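Cómo limpiar y cuidar una pizarra blanca pequeña de mesa

Las pizarras blancas pequeñas se estropean antes que las de pared. Se apilan, se guardan en cajones con el rotulador encima y se borran con lo primero que hay a mano, casi siempre la manga. Con un poco de orden duran varios cursos. Esta guía sirve para cualquier pizarra de superficie brillante con marco, de las que se usan apoyadas sobre la mesa.

Qué hace falta

Un paño de microfibra seco y otro ligeramente humedecido.
Alcohol isopropílico o un limpiador específico para pizarras.
Un rotulador de borrado en seco. Compruebe que lo pone en el cuerpo del rotulador.
Un bastoncillo de algodón para las esquinas.

Antes de empezar

Coloque la pizarra plana sobre una mesa despejada por delante, con el lado largo paralelo al borde. Si se sujeta en el aire o sobre las rodillas, se acaba apretando con el pulgar en el mismo punto y la superficie termina marcada. Una mesa mate va mejor que una de cristal, donde el marco resbala.

Conviene hacer una prueba con el rotulador que se vaya a usar. Dos o tres trazos sueltos son suficientes: una curva, un bucle, una raya corta. El rojo es un buen color para la prueba, ya que suele dejar más sombra que el negro.

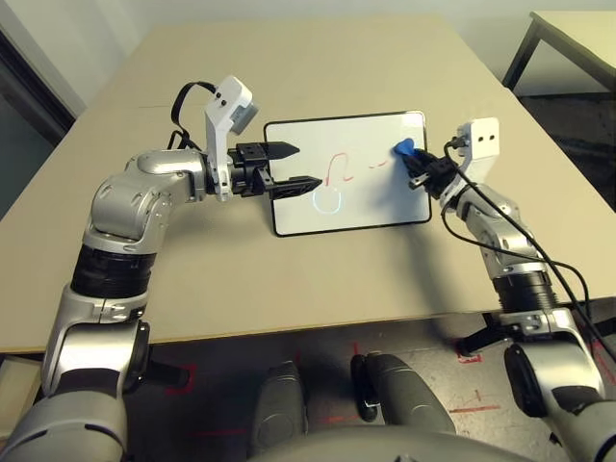 Deje secar la tinta unos segundos antes de pasar el paño. Borrar con la tinta fresca la extiende y deja un velo rosado por toda la pizarra que luego cuesta quitar. Si el trazo sale a golpes, con huecos, guarde el rotulador en horizontal hasta el día siguiente y vuelva a probar. Si sigue igual, está agotado.

Limpieza diaria

1. Pase el paño seco en una sola dirección, de izquierda a derecha, sin apretar.

2. Dé la vuelta al paño y repita. Con la misma cara se vuelve a depositar el polvo de tinta.

3. Repase el borde interior del marco con el bastoncillo. Ahí se acumula el residuo que después mancha los dedos.

4. Mire la superficie en ángulo, con la lámpara del techo encendida. El reflejo de la luz sobre el blanco debe verse limpio; las zonas con restos de tinta lo enturbian.

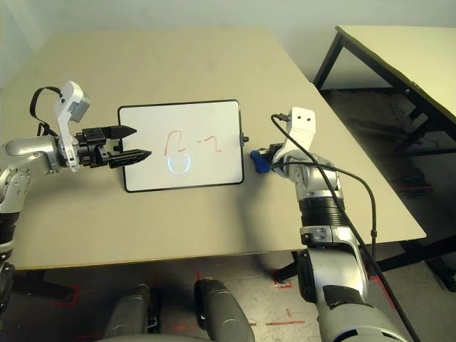 Limpieza a fondo

Una vez por semana, por ejemplo el martes, humedezca el segundo paño con alcohol y páselo en círculos pequeños. No vierta el líquido directamente sobre la pizarra: se cuela bajo el marco e hincha el tablero. Seque enseguida con el paño limpio y espere 9 minutos antes de volver a escribir.

Para una mancha de rotulador permanente, escriba encima con el de borrado en seco hasta cubrirla, deje pasar unos segundos y borre. A veces hay que repetirlo. Annelies Leemans, que me enseñó el truco, lo hace hasta tres veces antes de recurrir al alcohol.

Lo que no conviene usar

Estropajos, pasta de dientes, limpiacristales con amoníaco y toallitas con crema. Los dos primeros rayan el acabado y la tinta se queda en los arañazos. Las toallitas dejan una película grasa y el rotulador patina.

Cómo guardarla

En vertical, o en plano con una hoja de papel encima. Si tiene varias, ponga una hoja entre cada dos. Los rotuladores se guardan aparte, tumbados y bien tapados.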